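Notes on Teaching the Disassembly Cell

The disassembly work at Wenar entered its second stage in April. The purpose of this stage is to record how a trained person guides the arm through the service of a desktop computer, so that the same motions may later be learned by the controller. Shaimaa Saber has operated the remote handles for most of these sessions, and I have kept the log.

Our collection now holds 2186 demonstrations. Of these, 18 were set aside after review — chiefly for hesitation above the processor socket, where the operator must judge depth from the wrist view alone.

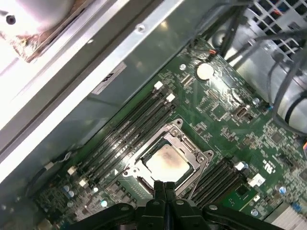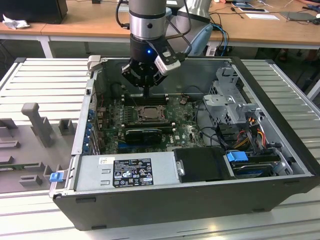 The gripper over the motherboard, in the wrist view and in the view of the whole case.

Operators are asked to approach slowly, to pause before any contact and to release the handles only when the fingers are clear of the board. A session is limited to nine demonstrations, after which the operator rests. I had proposed a longer session and now consider that proposal mistaken.

The next eight sessions will concern cables. Hand guiding, in which the operator moves the arm directly, will be tried there as well, and the Traltoneck handles will remain in use for the socket.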